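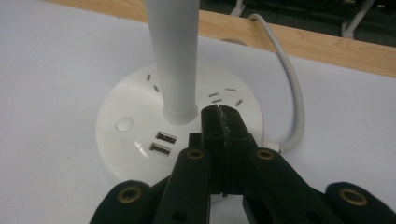
Vangelis Stefanou would rather have had the sockets under the table, where they couldn't get in anyone's way. He said so when the Vomano work room was being planned, and he said it again after the tables went in.

October
By Areti Sarantis

The work room at Vomano has been rearranged over the past month. The old layout had the tables against the wall, close to the outlets, and people sat facing the plaster. The new one puts them out in the room with space to walk on every side. Moving the tables was an afternoon's job. Getting power to them took longer, and most of this page is about that.

The white base has outlet slots on top and two USB ports at the front, one above the other, next to a small round button. The pole comes up out of the domed top, so anything plugged in has to share the space around it. A slim plug is fine. A bulky charger tends to sit across the slots next to it, and people with those have been asked to bring a short extension lead or use the wall.

The cable is light gray and runs off over the wooden edge of the table. We did look at drilling a hole for it. Ourania Lazaridis asked that we leave the tabletops whole for the first season in case the layout changes again, and it probably will. A cable over the edge can be moved in a minute.

The rule for cables on the floor is that they follow the table legs and then go straight to the wall. Tape goes down wherever they meet the walkway. The tape came from Triantafyllou, in a roll of 60 yards, and nearly half of it is already on the floor.
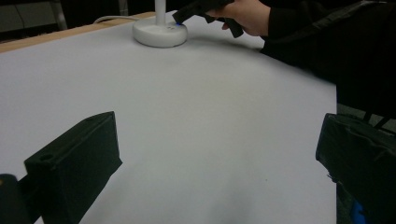

Reading time: 2 min

The base and its pole stand toward the back of the table, with a thin white cable along the wooden edge. That position was settled after some trial. In the middle of the table it could be reached from all sides, but it broke up the surface and anyone spreading out a large sheet had to work around it. At the back there is a clear stretch of white in front, and you reach across when you need to plug something in.

The small blue light on the side of the base is easy to miss with the overheads on. Henrike Diekmann has asked for a note by the door reminding the last person out to check each table, and one will go up with the new room hours.

White shows every pencil mark and speck, so the tables get wiped at the end of the day with a damp cloth. Please lift the base to one side and dry the table before putting it back. No spray near the sockets.

Still to do: a hook for headphones, labels for the wall outlets, and a better place for the box of spare leads, which has been living under the window. Anyone with a lead to donate can leave it in the box with a bit of paper saying how long it is.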